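Jakent Grid Tablecloth, Stars
Gray with white grid lines, printed stars
Item 1573

Home > Table > Tablecloths > Everyday

In stock. Ships from our Nemmont warehouse.

We get excited about odd things in this shop, and a tablecloth with a grid on it is one of them! The Jakent Grid went up on the site in December and we've been putting it on every table we can get at ever since. It's a plain working cloth for a busy table, gray all over, with thin white lines making squares from one end to the other, and big stars scattered across the top of the squares. Kids like the stars. Grown-ups tend to like the squares (more on those in a minute).

The stars have dark blue outlines and come in turquoise and pink, in more than one size, and they don't line up with the grid on purpose. The gray is a middle gray, dark enough that a coffee ring doesn't shout at you and light enough that you can still find a dropped earring back on it. We had a paler sample from Jakent first and sent it back. This one is much better.
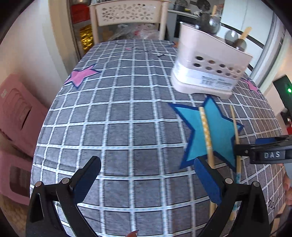 The grid is what sold us on this cloth. Once there are lines on the table, people start putting things on them without being asked, and setting up for dinner or a craft afternoon goes faster. Lay a ruler down and it stays straight by eye. Fold paper along a line, park the glue on one square and the scissors on the next. The stars work as parking spots too, and the large turquoise one is a good size for it: chopsticks can stand on it with the pink utensil holder right behind, and you can still see plenty of color around them. Small children take to this very quickly — "spoons go on the pink star" is an instruction a three-year-old can follow.

What it's like to live with

The cloth wipes down with a damp sponge and a drop of dish soap. Soy sauce, jam, poster paint and washable marker all came up for us when we got to them the same day. Ballpoint and permanent marker are another story, and if you let people write on it with those, the writing is going to stay. Some of our customers do it deliberately! One family wrote us that they keep score for card games right on the cloth and have a whole year of grudges recorded down one side.

It comes folded, so you'll see creases for the first few days. Leave it on the table with something flat and heavy over the worst ones, or roll it around a cardboard tube overnight. Please don't iron it. Hot pans need a trivet, same as on any wipeable cloth, and a mug of tea is fine.

If your table gets leaned on a lot, clip the edges. The cloth is light and a kid climbing into a chair can pull it a few inches. Any tablecloth clip that fits your tabletop will do, and we carry the Fonseca spring clips if you don't have a set. They have soft pads and they don't mark the cloth.

Cutting it to size

You can cut it with ordinary household scissors and it won't fray. This is where the lines earn their keep again — pick one, follow it, and you get a straight edge the first time. Save the strip you cut off. It makes a good drawer liner, and a few squares of it under a plant pot will save your windowsill.

For round tables, drape it first and mark the edge from underneath with a pencil. We'd leave a bit more hang than you think you want, as you can always take more off later.

Details

Color: gray with white grid, turquoise and pink stars outlined in dark blue
Finish: wipeable
Care: damp sponge, mild soap, air dry
Do not: iron, bleach, tumble dry
Packed: folded, in a paper sleeve
Maker: Jakent
Item number: 1573

Good with

Fonseca spring clips, set of four
Onbridge trivet, cork, round
Onbridge drawer tray, narrow

Questions we get a lot

Does it smell when you open it? A little, for a day. Hang it over a door by an open window and it goes away.

Can it go outside? Sure, for an afternoon. We wouldn't leave it out all summer, as the pink will fade before the rest does.

Is the pattern the same on both sides? No, the back is plain.

Is there a version without stars? Jakent makes one with the grid only and we may bring it in later this year. Send us a note if you'd buy it, because that really does help us decide!

Can I return it if I've cut it? Sorry, no. Uncut cloths can come back within 37 days, folded any way you can manage.

Orders placed before 3 p.m. go out the same day, Monday through Friday. Pickup at the Nemmont counter is free, and there's one open on the table by the door if you'd like to feel it first.

Page updated 25 Jan 2024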